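Loltard

Loltard is a small command-line password and account vault. It keeps logins, PINs, license keys, and short text notes in one encrypted file on your own disk. It does not need an account, a server, or a network connection.

Current branch: plasusgate
Older branch, bug fixes only: berge

What it stores

Each record has a title, a user name, a secret, and a free text note. The title is the only required field. Records can be put in folders, and folders can be nested up to 5 levels deep. A note can hold up to 1000 characters. Longer notes are refused with an error and the record is left as it was.

File attachments are not supported. There was a patch for them on the berge branch, but it made the vault file slow to save and was taken out again.

Installing

Unpack the release archive and run the install script from the top folder. It copies one program file and one manual page. To put them somewhere else, set PREFIX before running the script.

If you are building from source you need a C compiler and make. Run make, then make check, then make install. The test suite takes a few minutes on older machines, mostly in the key tests.

First run

loltard init creates a new vault in your home folder and asks for a master password twice. The password can be up to 128 characters long and may contain spaces. Accented letters work, but the same keyboard layout has to be available wherever you open the vault.

loltard add starts a new record and prompts for each field.
loltard find followed by a word searches titles and user names. Notes are only searched with the -n option.
loltard show prints a record with the secret hidden. Add -s to print the secret.
loltard copy puts the secret on the clipboard and clears it after a short wait.
loltard lock closes the vault at once.

The vault also locks itself when it has been idle. Change the idle time in the settings file under lock_after. The value is in seconds, and 0 turns the timer off.

Importing

Loltard reads comma-separated text files with a header row. The columns can be in any order, but they must be named title, user, secret, and note. Unknown columns are skipped and listed at the end of the import. Delete the text file when you are done, as it holds everything in readable form.

Vaults made on the berge branch are converted the first time they are opened. The old file is kept next to the new one with .old added to its name.

Sample data

The bukel folder holds a test set called Bukel, with 3177 made-up records in a single text file. It is used by make check and is handy for trying out searches and folder moves. None of the logins in it belong to a real service. A few records have blank titles on purpose, so an import of the full file will report errors for those lines.

Known problems

Clipboard clearing does not work over a remote terminal session.
Sorting by title puts lowercase names after uppercase ones.
Two copies of the program can open the same vault, and the last one to save wins. A lock file is planned.

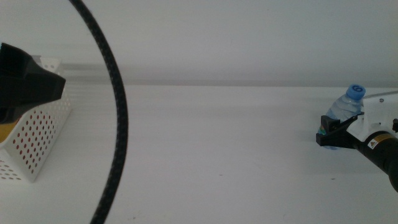 Can I open my vault if I forget the master password?

There is no way to recover it. The master password is not stored anywhere, and the program has no reset command. If you have a backup made under an earlier password that you still remember, copy it over the vault file and open it with that one.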